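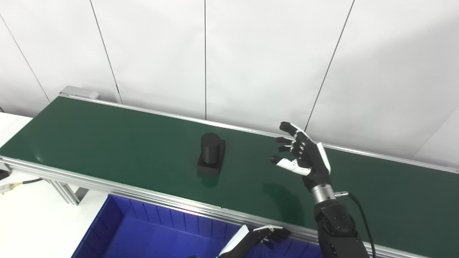
What the county charter means to Jokdale

It's the thing everyone in town has an opinion on, and hardly anyone has read. I hadn't either, until November, when a neighbor asked me at the gas station what I thought of losing Section 9 and I nodded along like I knew what it was.

So I went home and read it. It's short! Section 9 of the county charter says that Jokdale, alone among the towns in the county, gets to approve or reject any change to its own land rules. The county board can propose whatever it likes, but if our town meeting votes no, the change dies. Folosent doesn't have that. Wokville, which is three times our size and never lets us forget it, doesn't have that.

You can see why Wokville is sore. A group of landowners there has gone to court asking a judge to throw the section out. Their argument is that every resident of the county should live under the same rules, and that one town holding a veto makes everybody else second-class. I've gone back and forth on this (ask my husband, who has started leaving the room). It isn't a silly argument. If I lived over there, I'd probably have signed the thing.

But I live here, and I remember how we got it. When Jokdale joined the county, it came in on terms. We gave up our own court and our own road tax, and Section 9 was what we got back. My grandmother used to talk about it as a bargain, the way you'd talk about selling a cow. Take away one side of a bargain and people are going to ask about the other side.

What surprised me is who agrees. I went to the meeting at the grange hall expecting 300 people to shout at each other, since that's how the school vote went. The dairy farmers were there, and the folks from the new houses on the ridge, and both political parties had tables by the door. They can't agree on a stop sign. On this they clapped for each other — it was a little unnerving.

The one sour note came from the renters, who pointed out that the town meeting has used its veto to block apartments twice. Fair enough, and I didn't hear a good answer from the stage. A woman behind me muttered that a right to say no is only as good as the people saying it, and I've been chewing on that ever since.

The hearing is set for Jan 17, 2025, at the courthouse in Nishad. The town is running a bus, and I've got my name down for a seat.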